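October 27, 2022

Bin, grey, large, on the light wooden table. Liner and floor condition check, plus a trial with mixed small items. Follows on from the Hatley order, where the complaint was items sitting at the back and not coming forward.

Sloping panel first. The white surface has gone from a large part of the lower half and what shows through is grey. Dark vertical scratches over the rest. I had this down in February as light wear, so either I was generous then or it has gone quickly. Halliday quote 6 working days for a replacement panel in the same white, longer if we want the harder coating. Not ordered yet.

Seam at the foot of the panel is crinkled along the back of the floor. Flat items could lodge there. Ran a 200 mm steel rule along it and it caught in 2 places, both towards the left. Pressed down with a roller, no real change. The tape is the Ketus one and I doubt it likes being pressed twice.

Floor is scuffed metallic grey, cloudy in the middle with pale scratches round it. Small dark round spot at lower left, not investigated. Wiped with a damp cloth before starting, smudges stayed.

Items put in for the trial: blue sunglasses, the small red and silver tube, the clear round one, the green block. Chosen for being awkward in different ways. The clear one is hard to see against this floor unless the light catches the rim.
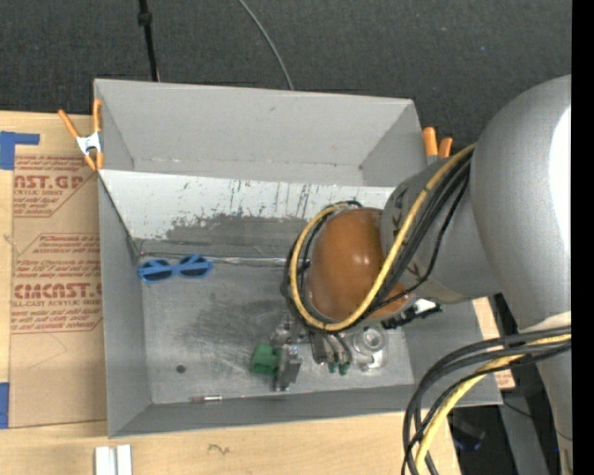
*Trial items in the grey bin. Sunglasses at rear left, just below the seam; tube near the front edge.*

Sunglasses are the ones to watch. Near that corner the temple arm stands a bit proud and the lenses are close to the crinkle. If an arm gets under the tape edge it will lift it. For the next run put them in folded and then open, and note which.

Tube: no strong view. It rolls if the table is knocked, so check the table is level before blaming the floor. Shim under the left legs has been missing since the move.

Side walls fine. Rear wall has a few small scuffs, cosmetic, leave.

To do:

- decide on panel coating, then order
- lift and relay seam tape, full width
- photograph dark spot with a scale next to it
- find out whether Motum still stock the old floor sheet or only the thicker one
- shim for table

If the thicker sheet is all there is, the seam height changes and the rule check needs doing again from scratch.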